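Freshening Up a Tired Couch Without Buying a New One

I love my couch, but by April it always looks like it has hosted a very long winter (it has!). The good news is that you can bring one back to life in an afternoon with stuff you probably own already.

Start with the cushions. Take every throw pillow off and carry them outside if you can. Give each one a good smack on both sides, then grab it by the two ends, pull gently and let it spring back. Do that a few times and turn it a quarter each time. Flat corners come right back, and I still get a kick out of it every time!

Next, look at the undersides. Pale fabrics hide nothing, and the side that faces the seat is usually the worst one. For small gray marks I use a drop of dish soap in a bowl of lukewarm water and a white washcloth. Dab, don't scrub. Yellowish spots are more stubborn, so I leave a paste of baking soda and water on them for 7 minutes before wiping it away. Try it on a seam first, please.

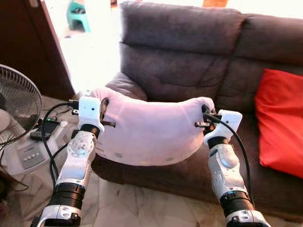 Pink pillow held by both ends over a brown couch. Check the underside for smudges and spots.

If the cover has a zipper, you've got it easy. Wash it cold, inside out, and put it back on while it's the tiniest bit damp so it pulls smooth. No zipper? Spot clean and stand the pillow on its edge near a fan, on low, turning it now and then. Don't rush this part, a damp middle will smell musty by the weekend.

While the pillows dry, run the crevice tool along all the seams of the couch and down behind the armrests. Backrest cushions that have gone wrinkly like to be pushed in from the sides and patted upward from the bottom. Swap left and right if yours come off.

Then the fun bit, putting it all back! On dark brown I'm crazy about one soft color and one loud one. Pale pink with bright red sounds like a lot, but it's gorgeous, especially in evening light.

Next up: getting candle wax out of a rug.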